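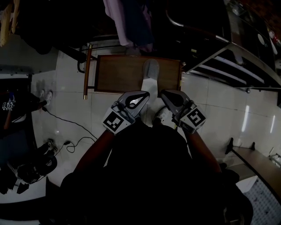

Two hand-held grippers, each with a square black-and-white marker on its side.

Ticket: Mellton hatchback - 12 V battery drain while parked, telematics unit suspected
Product: Mellton 1.4 turbo, automatic, with Wirard telematics module
Opened by: Hegazy Auto Service, workshop desk
Status: Closed, fixed
Closed on: 24 December 2024

Reported problem

Customer states that the car will not crank after standing for four days. Instrument cluster shows "Low battery - start engine" and then goes dark. Jump start works every time. A previous shop replaced the battery in December and the fault came back within 10 days. No other warning lights. Central locking is slow on the first press of the key.

Initial checks

Battery: conductance test good, date code recent. Charged overnight on the bench and held voltage.
Alternator: output normal at idle and with headlights, rear defroster and blower on.
Grounds: voltage drop test on battery negative to body and body to engine block, both within limits. Cleaned the body stud anyway.
Stored faults: one entry in the gateway, "Bus sleep request rejected." No entries in engine, transmission or ABS.

The gateway entry does not say which module rejected the request. The workshop manual only says to check for aftermarket equipment. None fitted.

Parasitic draw test

Clamp meter on the negative cable, hood latch closed with a screwdriver, all doors latched, key stored well away from the car. The Mellton needs the key out of range or the keyless antenna keeps polling and the reading is useless.

Draw settled at 266 mA and stayed there. Specification is under 30 mA after the network goes to sleep.

Checked voltage drop across the fuses without pulling them. Pulling a fuse on this platform wakes the gateway and the wait has to start over. Only fuse 9 in the cabin panel showed current. It feeds the Wirard module and the rear USB ports. Unplugged the USB ports first, no change. Unplugged the Wirard module, draw fell to normal as soon as the bus timed out.

Reply from parts support

Please confirm the software level of the module before ordering a replacement. Early software keeps retrying the network registration if the car is parked without a cell signal, and while it retries it holds the bus awake. Also confirm whether the backup cell inside the module has been replaced.

Workshop update

Software level is the early one. Customer parks in an underground garage, no signal on the lower level. Backup cell is original and measures low.

Tried the update over the diagnostic port with the Zovow interface. Failed at the transfer stage, message "Session lost." Tried again with a stabilized supply connected, same result. Third attempt with the Zovow interface on the short cable and the laptop's wireless turned off - completed. The long cable has since been tested and has an intermittent break near the connector. It has been thrown out.

Note for anyone doing the same update: the module restarts twice. Do not switch off the ignition after the first restart, even though the Zovow screen already shows "Done." Wait for the cluster clock to reset.

Backup cell replaced at the same time. The module has to be coded to the car again after the cell is disconnected, or the emergency call lamp stays red.

Verification

Draw test repeated with the module connected and the car on the lower level of our own parking building, no signal. Reading dropped below 30 mA and stayed there. Left the car parked for four days in the same spot. Cranked normally, no message in the cluster, no new entry in the gateway.

Charges

Diagnostic time and software update submitted under warranty. Backup cell submitted separately - the first claim was returned for a missing part number and has been sent again with the number from the module label. Battery not claimed, the one fitted by the previous shop is good and stays in the car.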